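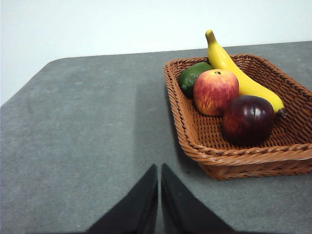 COMMUNITY & HOME

Wicker fruit baskets go back on the tables at Plaven reading room

PLAVEN – If you have stopped in at the Plaven reading room lately to look at a magazine or get out of the wind for a few minutes, you may have noticed that the tables look a little friendlier than they used to. The fruit baskets are back. They had been up on a high shelf in the supply closet for longer than most of the regulars care to remember, and this May they came down again, got a good brushing, and were filled with bananas, apples and limes.

There are eight of them in all, every one woven by hand and every one a bit different from the next, as tends to happen when people are learning a craft together and chatting while they do it. One rectangular basket, woven in a warm orange-brown wicker with a thick braided rim, was set out on a gray tabletop with a banana, a green lime and two apples in it, one of the apples streaked red over yellow-green and the other such a deep red that it is nearly maroon. Against a plain white wall it makes quite a cheerful sight, and more than one visitor has reached a hand toward it before thinking better of it.

The fruit, you see, is not for eating. The reading room bought a supply of artificial fruit for the baskets after a good deal of discussion, and the notice by the front door now says so in large letters. Real fruit was tried the first time, years ago, and everybody enjoyed it very much, but it went soft over long weekends and the smell got into the curtains, and there was an unfortunate stretch one summer with fruit flies that the older members still bring up whenever the subject of refreshments is raised.

"I was on the side of real apples, and I will say so to anyone," said Wenche Boström, who taught the basket-making evenings and has looked after the reading room's displays for many years. "I grew up in a house where there was always a bowl on the table and you took one on your way out the door. But I also remember who had to clean out the bowls. So I gave in, and I have to admit they look very nice. The limes especially. They have the little dimples and everything."

Boström learned to weave from an aunt in Hovevby, where she spent her summers as a girl, and she still goes about it the same way, soaking the cane in the bathtub the night before and working on the kitchen floor with her back against the stove. When the reading room asked her to lead a class, she was worried that no one would come. Enough people did that chairs had to be borrowed from the hall next door, and the class ran on well past its planned end because several of the weavers had gotten as far as the rim and could not bear to leave it there.

The rim, according to Boström, is where most beginners lose heart. The base and the walls go along nicely once your hands have picked up the rhythm, over and under, over and under, and you can talk about your grandchildren the whole way up. Then comes the braid, and the room goes quiet. The ends have to be bent down and worked around one another while they are still damp enough to give, and if you stop to answer the telephone you may well come back to a piece that has dried stiff and will only crack if you push it.

"We had some language at that point," she said, laughing. "Very nice people, too. People from church."

She prefers a closely woven floor for a fruit basket, with a tight crosshatch, so that small things sit well and crumbs and stems can be shaken out without getting caught underneath. An open weave is prettier with a napkin in it, she allows, and she would never tell anybody not to make one, but a lime will find the one gap in any basket you put it in, and she has picked enough of them up off the floor to have a firm opinion on the matter.

Money for the cane and the fruit came from the reading room's spring sale, which brought in $1,636 from secondhand books, cuttings and a great many jars of jam. Most of that went toward new reading lamps, which had been on the wish list for ages, and the rest was set aside for what the minutes call "table comforts," a heading that also covers coasters and the good pencils. Forty-four people signed up for a turn at the sale tables this year, and Boström would like every one of them to know that their afternoon in the drizzle was appreciated.

How to arrange the baskets has turned out to be a livelier topic than anyone expected. Some of the regulars like them full to the top, in the style of an old painting, while others feel that a few pieces with room between them are easier on the eye and leave you space to admire the weaving. Boström belongs to the second group. Her own habit is to begin with the banana, laid on a slant so that the stem comes up over the back rim, and then to tuck the green fruit into a corner and let the apples settle where they like. She is fond of putting a bright apple and a dark one in the same basket, as she thinks two of the same color look as though they came out of a box.

"Which they did," she added. "But you don't have to tell people."

Visitors have been moving the fruit around, and she doesn't mind in the least. Children are particularly fond of it. A small boy whose grandmother comes in for the newspapers has been setting up a shop at one of the low tables, and he drives a hard bargain, asking one pretend dollar for a lime and nine for a banana. Pieces do wander from table to table during the day, and at closing time whoever has the keys takes a quick walk through the room and puts things more or less back in order. One apple spent the better part of a week on the windowsill behind the atlases before it was missed.

The reading room asks only that the baskets be lifted from underneath, with two hands, and that they not be picked up by the rim. They should be kept off the radiators, too, as dry heat is hard on wicker and makes it brittle. For anyone with a basket of their own at home that has gone dusty and dull, Boström recommends a soft, dry paintbrush worked into the weave, then a cloth that has been wrung out until it is barely damp, and after that a day somewhere airy and out of direct sun. She has nothing kind to say about spray polish. Artificial fruit can be wiped with the same cloth, and a drop of dish soap will take care of fingerprints on the shinier apples.

Those who would still like something to eat with their magazine need not go without. A plate of the real thing, cut up and covered, is put out by the coffee urn at 10 in the morning for as long as it lasts, and Costigan, the grocery on the corner, has been good enough to set aside its bruised but perfectly sound apples for the purpose. The plate is usually empty before lunch. Pears are popular. The banana slices less so, though they do go in the end.

There has been some talk of another round of basket evenings when the weather turns, and a list has been pinned up beside the coat hooks for people who are interested. Boström would like to try something with handles this time, and she has been looking at a pattern for a deep, round basket of the kind they used to carry to the berry slopes at Troltberg when she was young. Beginners are welcome, she says, and so are those who dropped out at the rim last time and would like to come back and finish what they started. Their baskets have been kept for them, with their names on, and they can be soaked again.

Bring an old towel, a pair of garden clippers if you own one, and a cushion for the floor. Cane will be provided. The list closes when it is full, and there were already several names on it by the time this item was written, including one in crayon.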